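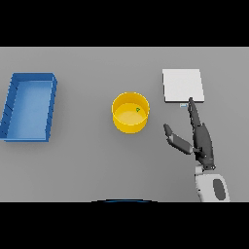
Advance-fee loan fraud

Advance-fee loan fraud is a type of financial fraud in which a person is promised a loan and is asked to pay some money before the loan is given. The payment can be called a processing fee, insurance, a tax deposit or a "first installment." After the money is sent, the loan does not arrive. In many cases the victim is asked for a second and a third fee before the contact stops.

The fraud is a form of the wider advance-fee scheme, in which the promised benefit may also be an inheritance, a lottery prize or a job.

How it works

The offer usually reaches the victim by text message, by social media advertisement or through a website that collects loan requests. The conditions look easy: no credit check, a low rate, and approval on the same day. The applicant fills in a short form with a name, phone number, bank details and often a copy of an identity document.

A person who presents himself or herself as a loan officer then confirms the approval. A contract is sent, in many cases with the logo and the registration number of a real lender copied from a public register. The fee is requested at this point. It is normally small compared with the loan, and must be paid by instant transfer, gift card or digital wallet, which are difficult to reverse.

Some groups send a false bank receipt that shows the loan as "blocked" or "pending release." The victim is told that the amount will be freed when one more charge is paid.

The Clikudia case

Clikudia was a loan website directed at residents of Horkmont and the neighboring district of Marinho. It offered personal loans with repayment over 51 months and asked for a "guarantee deposit" of 600 dollars. The site used the name of Mullurari, a small licensed lender which had no relation with it. Mullurari published a warning in March, after customers came to its office to ask about contracts it had never issued.

The police in Horkmont registered 156 complaints. The deposits had been sent to 4 bank accounts, opened in the names of people who had themselves applied for loans on the site and had given copies of their documents. Only one of the accounts still had money when it was frozen.

Warning signs

A lender may lawfully charge an origination fee, but this is commonly deducted from the loan or added to the balance. A request to send a fee to a private person's account is considered a strong sign of fraud. Other signs are an approval given before any question about income, pressure to pay within the hour, and an email address that does not match the lender's own domain — sometimes the difference is a single letter.

Recovery of money

Recovery is rare when the payment was made by gift card. With bank transfers, a fast report to the sending bank can sometimes stop the money before it is withdrawn. Victims are also often contacted later by so-called recovery agents, who promise to bring the money back for a new fee. This second fraud commonly uses the same list of phone numbers.

See also

Identity theft
Money mule
Recovery scam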